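Looking After the Two-Arm Table: Questions I Get Asked a Lot

I'm Neema Muli, and I look after the two-arm tabletop cell we call Masanja. People stop me in the hallway with the same handful of questions, so I finally typed up my answers. Last updated 13 August 2022.

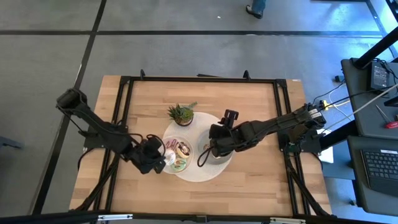
If your question isn't covered, come find me, or leave a note in the Masanja logbook. I do read it, usually with my morning coffee.

How do I start the cell up in the morning?

Walk around it first, before you touch any power. I go all the way around and look at the arm bases, the rails and the floor. Then I put power on the left arm, wait for it to finish its little self-check, and do the right one. Doing them one at a time means that if something complains, I know which side I'm chasing! Once both are happy I open Grumero (our control program) and run the wake-up routine at the slow setting. Keep your hands off the table while that's going.

What's the wake-up routine for?

It moves every joint through a small part of its range and brings the grippers in over the table and back out again. I mostly use my ears for it. A healthy joint has a steady hum. A joint that wants attention sounds a bit gritty, or it ticks once per turn, and you'll get to know that tick pretty fast. Let it run 4 times if the room has been cold overnight.

The two arms met in the middle and stopped. Did I break it?

Probably not. Grumero keeps a no-go gap between the grippers, and when the arms want to be closer than that, both of them freeze. The gap is set at 50 millimeters. Please don't shrink it to squeeze a task in. Move the dishes farther apart, or have one arm wait its turn. To get going again, hit release on one arm only, back it out by hand (support the elbow, it's heavier than it looks) and then release the other.

How often do you check the frame bolts?

Every 30 hours of running time, and any time somebody has leaned on it. The arm bases are fixed to the side rails, so if a rail shifts a hair at the base, the gripper ends up off by a lot more than a hair. I start at the corner brackets, go down each side and finish at the base plates. Snug each one, don't muscle it. I put a paint-pen line across the head of every bolt so I can see from my chair if one has turned.

Why are you so fussy about cables?

I had a very bad week in April, that's why. A loop near the right wrist had been tied too short, and it tugged a connector a tiny bit each time the gripper reached across. We got dropouts that came and went and I swapped two perfectly good parts before I looked at the zip tie. Now I leave a generous loop at each wrist and I test it at full reach, with the wrist turned both ways, before I call it done. If a loop droops so low that it drags across your dishes, that's worth fixing too, but fix it by moving the tie point up the arm. Pulling it tight just gets you back to my April.

Anything coming off the arms toward the desk should lie flat and run the shortest way that doesn't cross where people walk. I trace each cable end to end with my fingers when I'm hunting a fault. Boring, works great.

Can I move the placemat or the dishes?

Sure, that's what they're there for! Just don't tape anything down over the wood without asking me. The table surface is what I measure height from when I reset the arms, and a layer of old tape residue is enough to throw that off. If your job needs a setting to go back in the same spot, take a note of where it was before you start.

How do I reset the height after a bump?

Clear the dishes and the mat off first, down to bare wood. Bring one gripper down slowly over the middle of the table with a sheet of printer paper under the fingertips, and stop when the paper drags but still slides. Save that as zero in Grumero. Do the same near each corner that arm can reach. If the corners disagree with the middle, stop there and check the base plate, then start over. I allow 30 minutes for both arms and I've never managed it any quicker, even when I was sure I would.

The fingertips look shiny. Is that bad?

It means they're worn smooth and they'll start letting go of plates and cups. Wipe them first with a barely damp cloth, in case it's only grease. If they're still shiny once they're dry, change them, both fingers on that gripper together. We buy the pads from Bareck and the spares live in the top drawer, in the tub with my handwriting on it. Two small screws each. Put a towel under the gripper while you work (those screws bounce, and they bounce a long way on concrete).

Which screwdriver?

Whichever one fits the screw properly, please, and not the nearly right one. I've drilled out enough chewed-up heads for one lifetime. Put it back on the desk when you're finished and never leave it on the tabletop, even for a minute.

Do I need to oil anything?

No. The joints are sealed. Somebody was kind enough to spray the clamp handles once and it got on the wood, and I was sanding for an afternoon.

Can I be near the table while it's running?

You can be in the room, just stay out of reach of the elbows. People watch the grippers because that's where the interesting stuff happens, but the elbows swing out past the sides of the table and they're at an awkward height. If you have to reach in, pause both arms. Pausing the one nearest you isn't enough.

An arm went limp when I cut the power. Normal?

Yes, there are no brakes on the small joints. Park both arms in the rest position before you shut down and they'll settle gently. If you have to cut power mid-move, try to get a hand under the wrist, but only if you can do it safely. I can fix an arm.

When do you call in outside help?

Clicking inside a joint, a burnt smell, or a motor too warm to keep your palm on. I don't open the joints myself. Those go to Rarnus, with a note saying which arm, which joint and what it was doing at the time. Please write that down while it's fresh, since "it made a noise" gets us a very long phone call.

What should I put in the logbook?

Which arm, what you saw or heard, what you changed. One line is plenty. If you tightened something, say which bolt, and redo my paint line if it doesn't meet up anymore. The pen is clipped inside the back cover.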